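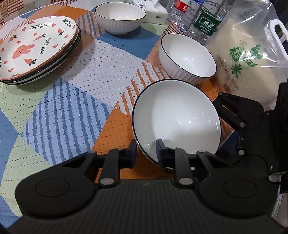 Prepared by Busisiwe Fourie. Checked by Valeriano Campos. Evumstead bench, March revision.

3 Comparing finger pads on a rim grip

This section covers the rim grip test for the Tadell hand-held gripper. It applies to both pad sets, Gikholm and Horrocks. Fit the pads and zero the jaw opening before starting.

The test object is a ceramic bowl with a plain rim. In a rim grip, one finger pad goes inside the bowl and the other stays outside, with the wall of the bowl between them. Grips across the full width of the bowl are dealt with under the wide jaw test and must not be logged here.

3.1 Setting the table

1. Lay a cloth over the table. A patterned cloth is preferred, as the tracking software loses position over plain surfaces.

2. Put out the bowls, a stack of plates and some ordinary kitchen goods such as bottles, a packet of tissues and a bag of rice. Leave enough space beside each bowl for an open finger.

3. Check that no bottle stands in the path of the linkage. The arms swing outwards as the jaws open.

Note: Do not tidy the table between runs of the same pad set. Small changes of position are part of the test.

Caution: Ceramic bowls chip. Wear eye protection and keep feet clear of the table edge.

3.2 Single gripper run

1. Start a new log. Give the pad set and the serial number of the gripper.

2. Hold the gripper level, open the jaws fully and wait 300 ms after the ready tone.

3. Lower one finger inside the rim until the pad covers the rim line. The outer pad should sit at the same height.

4. Close slowly. Stop squeezing when the force reading settles.

5. Lift and tilt the bowl so that the inside can be seen by the gripper camera. Hold for three seconds.

6. Put the bowl down, open the jaws and withdraw straight back.

7. Mark the run as held, slipped or dropped. A bowl that turns between the pads but stays off the table is a slip.

Note: If the force reading does not settle, check the pivot screws on both fingers for play before changing the pads.

3.3 Two gripper run

1. Start both logs from the same controller. Separate controllers drift and the files cannot be matched afterwards.

2. Bring the first gripper to the near side of the rim as in 3.2, steps 2 and 3.

3. Bring the second gripper in from the side. Keep its linkage clear of the first gripper's fingers.

4. Close the first gripper, then the second. Release in the opposite order.

Caution: Never close both grippers together. The combined load on the rim can crack the bowl. 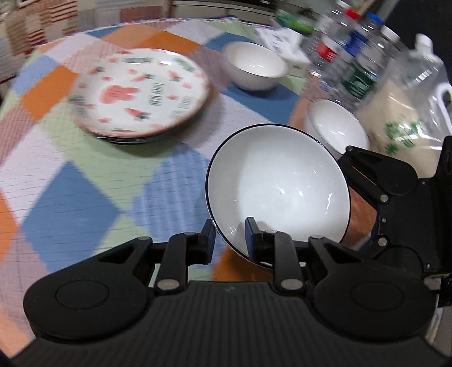
3.4 Reading the logs

Each log opens with a header line, followed by one line per camera frame. A complete single run at the default rate gives about 908 lines. Discard any file with more than 1,374 lines and repeat the run, checking that the stop button has been pressed in full.

Compare pad sets only on runs made with the same bowl. Enter the slip count first, then the peak force. Worn pads go back to Horrocks or Gikholm in the bag they came in, with the log number written on the label.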